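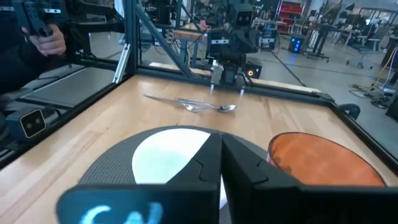 Table-setting trial seen from the wrist of the right arm, with the second arm and its silver gripper at the far end of the table.

About Starell

Starell is an independent test house for robot grippers, arms, cameras and hand controllers. Manufacturers and research groups send us equipment before they commit to it, and we report on how it behaves with ordinary household objects – plates, bowls, spoons and forks among them.

Our work is carried out at 2 sites, Divex and Janjua. Each has a large open laboratory where arms may be compared at the same table under the same conditions. To date we have completed 351 comparative trials, comprising 3,893 recorded grasps.

Every trial follows the Kikari procedure, which our staff drew up and which is revised each March. It sets out 7 stages, from fitting and calibration to operation by hand controller. Failed grasps are reported in full. Clients receive the complete record together with a written assessment.

Starell does not sell or manufacture equipment and accepts no commission from those who do. Visits to the Divex laboratory may be arranged on Wednesday afternoons by prior appointment.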